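Site visit report: Prarkel kitting and packing hall 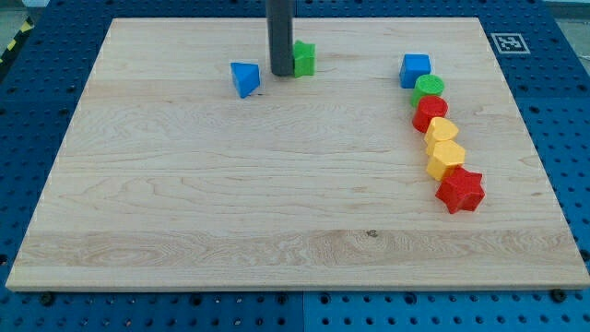

Photo: Alun James

I visited the Prarkel site in April, as part of a series of visits to mid-size plants that have put robot arms next to people who used to do the same job by hand. Prarkel assembles boxed teaching kits for schools: shape blocks, counting pieces, sorting trays. The visit took in the kitting hall, the trial bench where new picks are worked out, and a short session with the day shift at the end. The carton store was closed for racking work and I did not see it.

Layout

The hall is a single floor with a goods-in door at one end and dispatch at the other. Kitting runs down the middle in 5 cells. Four of these have an arm and one is still fully manual, kept for short runs and for kits with fabric parts. Each automated cell has one operator, who loads the infeed, clears faults, and checks the finished tray before it goes to the lid station.

Cell control and the tray tracking software come from Risano. Integration was done by Humphreys, who also hold the service contract. The changeover from hand kitting was phased, one cell at a time, and each cell ran in parallel with a manual line before the manual line was released.

The trial bench

The bench is in the corner nearest the maintenance office. It has a blue perforated metal top, and test pieces are presented on a maple board set on it. Position is taken from square printed markers on the table surface. Any new part goes through the bench before it is allowed into a cell.

The work under way was a mixed set of blocks, which is harder than it sounds. A cube gives a gripper two parallel faces from either direction. A cylinder standing on end can be approached from any side. A triangular prism has a sloping face, and a star has points where a finger would prefer a flat. The set on the board had all of these, plus a hexagonal prism and a yellow block with a rounded, heart-like top. Several pieces were placed in a close line, nearly touching, so that a finger has very little room to get between neighbors.

The technician explained that a close line is deliberately the worst case. In the cells, pieces come off a vibrating feeder and are usually spread out, but they bunch when the feeder is overfilled. Under the old procedure a bunched feed stopped the cell and called the operator. The aim now is for the arm to take the end piece first, work inward, and call for help only after a second failed attempt.

The sort logic uses both color and shape. The same shape turns up in more than one color, and the kit list specifies both, so a red star in place of a green star is a reject even though the tray looks full. I was told this was the most common error in hand kitting, particularly late in a shift.

Figures given on the day

Prarkel supplied the following. I have not checked them independently.

Staff on the kitting floor, all shifts: 41
Kit types currently released to the automated cells: 21
Automated cells: 4
Time for a kit changeover in an automated cell: around 5 minutes

The headcount is the same as before the first cell went in. Management attributes this to higher volume. The shift lead agreed, but added that agency cover in the busy season has gone down, and that this was where the hours had come out.

What changed for operators

The main physical change is the end of continuous reaching. In the manual cell the operator stands at a curved bench with bins at arm's length and places every piece. In the automated cells the reaching is done by the arm, and the operator's load is mostly lifting infeed tubs. The tubs are heavier than the old bins. A lift assist has been fitted at two cells and the other two are waiting for brackets.

The second change is in attention. Operators described hand kitting as steady and the new job as uneven: long stretches with little to do, then several stops close together. One operator with long service on the line said she preferred the old rhythm but would not go back to the wrist pain. Another had moved to the bench as a trainee and now writes pick sequences two afternoons a week. There is a pay step for this, agreed before the second cell was installed.

Rotation was introduced after complaints in the first months. Operators move between cells at the mid-shift break, and everyone takes a turn in the manual cell. The shift lead considers the manual turns necessary, as the manual cell is the fallback when an arm is down and people lose speed if they do not practice.

Fault handling was the main point of friction. At first only Humphreys staff could clear a gripper fault, and a cell could be idle for most of a morning. Operators are now trained to clear the common ones themselves: dropped piece, missed marker, finger out of position. Anything involving the joint drives still goes to the contractor. The training module is called Clidura and is taken in paid time, with a practical assessment at the bench.

Safety

Floor areas around moving equipment are marked with yellow and black hazard tape. The cells are fenced on three sides, with a light curtain on the operator side. The bench runs at reduced speed during trials. I asked about tape wear on the route to dispatch, where it was lifting in places, and was told replacement is on the maintenance list.

Points to follow up

Reject rates by kit type, before and after automation. Promised by email.
Whether the bench trial on closely spaced blocks is released to all four cells or only the two with newer feeders.
Dates for the remaining lift assist brackets.
Stop frequency per cell per shift. The Risano software logs it, but the shift lead did not have access to the report at the time of the visit.

Visitors should note that safety shoes are required past the goods-in door and the site does not lend them. Parking is at the rear, and the front gate is for trucks only.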